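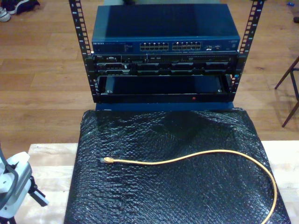

Laltero bench rack: contents and cabling notes

Maintainer: Sadia Lodhi
Last revised: 08/05/2020

1. Scope

These notes cover the small open-frame rack on the Laltero bench and the loose leads kept with it. They list what is mounted, how the leads are sorted and how a link is brought up. Configuration of the switch is kept in the Vileo repository and is not repeated in this file.

2. Mounted equipment

Listed from the top down:

Switch – Netgear, blue case, two blocks of Ethernet ports in double rows, with a small group of further ports to the right of them. Host name: enis.
Server – Dell, thin black unit directly under the switch. Host name: derkach.
Shelf – black, open tray with a low front lip. Nothing is stored on it between jobs.

The two uprights have square mounting holes. Unit numbers are printed in white beside the holes on the left upright. Use those numbers when recording a position, and count from the printed figure, not from the table.

The box wrapped in black bubble wrap is not part of the rack and has no entry in the inventory. Do not use it as a step or a cable rest.

3. Patch leads

The lead stock was last counted in February: 102 leads, of which 56 were yellow. Yellow is used for links between the switch and the server. Other colours are not assigned and may be used for anything short-term.

Leads are fitted as follows:

Check the plug before use. The locking tab must be whole and the wire ends must reach the front of the plug.
Hold the lead by the plug. Do not push or pull on the cable.
Seat the plug until the tab clicks.
Write the port number and the unit number in cabling.txt.
Leave enough slack for the server to be drawn forward. 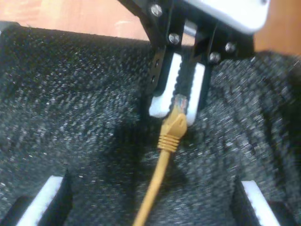 Figure 2. Yellow Ethernet lead held by its RJ45 connector. The plug tip is clear plastic.

A lead with a broken tab goes in the scrap tray, even if it still passes traffic. Re-terminating is allowed on yellow leads only. After 3 failed attempts on the same end, cut the lead up for jumper wire.

4. Files

rack.txt – one line per mounted item, with unit number and host name
cabling.txt – one line per link, port to port
leads.csv – lead number, colour, length in mm, result of last test

Lengths in leads.csv are measured tip to tip. The longest entry is 2000. Older rows have an empty length field and should be filled in when the lead is next handled.

5. Known gaps

The shelf has no unit number in rack.txt.
Lead numbers were restarted once, so a few low numbers appear twice. The later row is the valid one.
Power leads are not recorded.

6. Changes

Send corrections to Sadia Lodhi with the file name and the line concerned. Changes to port assignments should be made in cabling.txt first and on the rack second.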